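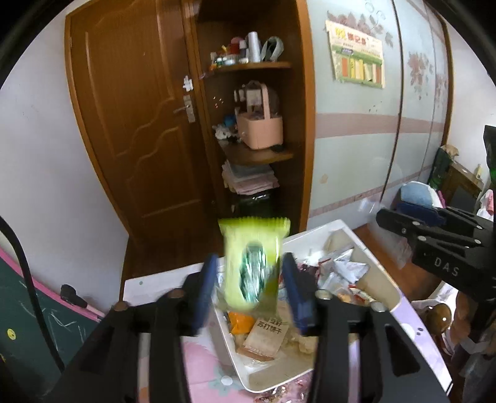
4. Setting up the guest snack tables

The Nanik community day brings many families through the main gate in the first hour, so the snack tables must be ready before the flag ceremony. Place one table on each side of the path and leave free space behind it for the helpers. Every table receives a white plastic bin for small packets, such as soda crackers, and each packet in it must be sealed. Do not mix home-made sweets into the same bin.

4.1 Before the gate opens

1. Collect the table list from Dimas Yeoh at the Emance tent.
2. Check that the number on your table is the same as on the list.
3. Put the bin at the front, where small children can reach it.
4. Write the ingredients on the card in English and in one more language. For the vegetarian food use the green card.
5. Fill each bin with not more than 200 packets. The rest stays in the Pruitt van.

Note: Last year we had 2,497 visitors and the tables were empty before the dance groups started. This year the stock is divided in two parts. The second part is opened only after the speeches.

4.2 During the programme

6. When the anthem is played, stop serving and stand still. This is also for helpers behind the stage.
7. If a bin is nearly empty, send one person to the van. Do not leave the table alone.
8. Put open wrappers in the waste bag — never back in the bin.

Caution: Some guests have an allergy to nuts or sesame. If you are not sure about a product, say that you are not sure and show the guest the printed packet. Do not guess.

4.3 Closing

9. Count the unopened packets and write the number on the back of the table list.
10. Give the list to Kwesi Yakubu before you go home. He needs it for the March meeting.

For the cooking stalls, see section 5.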